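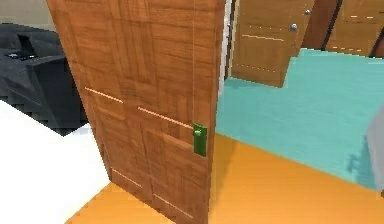
Why do robots have so much trouble with doors?

Mostly because a door moves while you're holding it, and it only moves one way. A person feels the pull in their hand and shuffles their feet without thinking. A robot has to work out where the hinge is, how far to swing, and where its own body should be the whole time.

That was the question I took with me to the open day at Dredora, and it's what this report is about. I picked the visit for my summer project because I'd already done my reading on home robots and wanted to see people working on one. Dredora is a small lab that shares a building with Gruvham, a company that makes hinges and locks, so there was no shortage of people with opinions about doors!

The day had 2 parts. First came a talk in the big room upstairs (I sat way in the back, next to the coffee, no regrets), and then we went down in groups of 20 for the demo. The demo ran in simulation on a large screen. The program is called Colombo and it builds whole apartments for the robot to practice in. The one I kept looking at had a brown door standing open with a bright green handle on it, a dark gray sofa on one side, and a teal floor in the next room. There were more doors farther back, and one of those had a round silver knob in place of a lever. I wrote that down right away, since a knob and a lever need a totally different grip.

I asked our guide why they bother with furniture if the job is just the door. She said the robot has to get through the doorway afterward, arm and all, and a sofa close by changes where it can stand. I hadn't thought of that. My own plan for the project had a door, a robot and nothing else – so I've gone back and changed it.

They let us try the controls too. I got 2 turns. On the first one I grabbed for the handle from too far away and missed it completely. On the second I got hold of it but backed up in a straight line, and the grip slipped off because the handle travels in a curve. The guide said pretty much everyone does that. A kid in my group got it open on his first go, which was a little annoying.

What I still don't know is how well any of this carries over to a real door, with a sticky latch or a draft behind it. Dredora has a test robot named Clomau for that, but it wasn't part of the tour. I've emailed to ask if I can come back in September and watch it run. If they say yes I'll add a section 4 to this report with whatever I find out.

Written up 8 Aug 2021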